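ok so a few of you asked how the move to Gastbridge went and I keep promising to write it up, so let's go, thread time

first thing: 584 miles. with a cat. she yelled for the first 26 of them and then slept the entire rest of the way like a little queen

second thing, I own WAY too many mugs. my friend Ese wrapped every single one in newspaper and has not let me forget it (fair!!)

if you're moving this year, start with books. small boxes only. I did one big box of hardcovers and my back is still mad at me 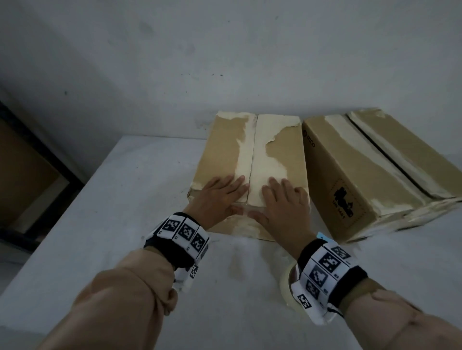
Last updated: March 25, 2024

label the sides of your boxes, never the tops. once they're stacked you can't see the tops and you'll be opening six of them looking for a can opener (I ate cereal for dinner two nights in a row)

also call the power company early. I was on hold for 87 minutes and the hold music was one song, ONE, and now I know all the words

the new place is smaller but the kitchen gets morning light and there's a bakery five minutes away that does cardamom buns, so I'm basically never leaving 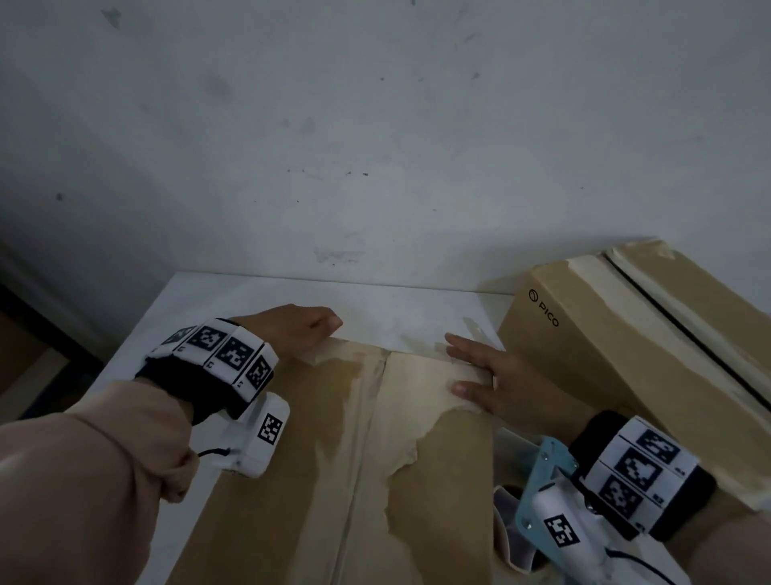
GASTBRIDGE, September

recycling rules are different here, btw! cardboard has to go out flat and tied, and they really do check. my neighbor Anneli lent me her twine and told me which bins fill up first

she also told me the good grocery store is the one on Stikau Street and that I should skip the other one completely. love her already

still looking for a dentist and a decent taco place, in that order. replies are open, locals please help me out

ok cat is on the keyboard, more tomorrow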